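Wiping Down: A Study of How Long a Small Stove Stays Clean
Final report, Household Routines module
Group: Chepkoech Lukumay, Erasto Temba, Muthoni Laizer, Sinan Aksoy

1. Why a stove

Our first proposal was to study an entire kitchen. Our supervisor, Emmanuel Shirima, read it, put it down and asked whether we had ever cleaned one. We came back a day later with a proposal to study a single-burner gas stove on a table, and he signed it before we could add anything.

The question was simple enough. If people share a small stove, when do they wipe it, with what, and which parts do they leave for somebody else? We suspected we knew the answer to the last part, being people who share a stove.

2. Setup

We kept the layout small: the stove, a light blue tray, a checkered tablecloth in pink and white, and a green cloth for wiping. The tablecloth was Muthoni's choice. Sinan objected that the pattern would hide crumbs, and spent most of August being right.

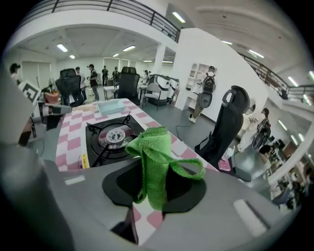

Wiping order mattered more than we expected. Left to themselves, most people went for the flat surface first and the burner last, which drags whatever is under the pan supports back across the part they have just cleaned. We settled on burner first, then the flat top, then the front, then the tablecloth next to it. The knob got its own step after Erasto pointed out that everyone touches it and no one wipes it.

We asked people in our building to log each wipe on a paper form. In total we collected 200 forms, of which 18 were unusable. Most of those had been used to wipe the stove.

3. What we found

People clean what they can see from where they are standing. The front edge did well. The strip behind the burner did badly, and the underside was mentioned on no form at all, so we added it to the routine ourselves and regretted it.

Having the cloth already out on the table made a bigger difference than any reminder we wrote. Chepkoech's sign, which we all thought was very good, did nothing – two people complimented the lettering and left.
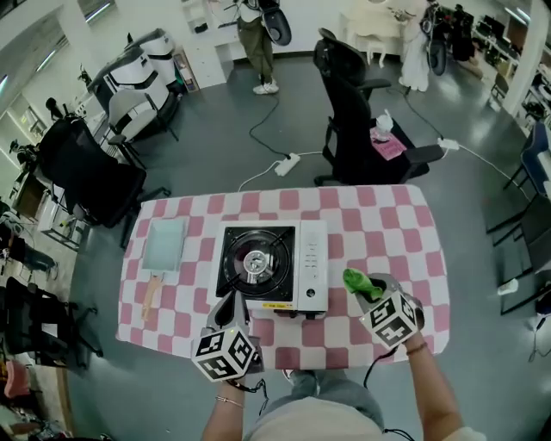 4. Limitations and further work

All our forms came from one building, and several people knew what we were studying. One of them cleaned the stove before using it, which our form had no box for.

We would also like to repeat the work with a second cloth kept only for the tablecloth. Sharing one between the two surfaces moved grease around with great efficiency. The spatula needs a fixed place too. We left it to the user, and it was put down on the tablecloth more often than on the tray.

The blank form and the wiping order are in Appendix A. Appendix B has the sign.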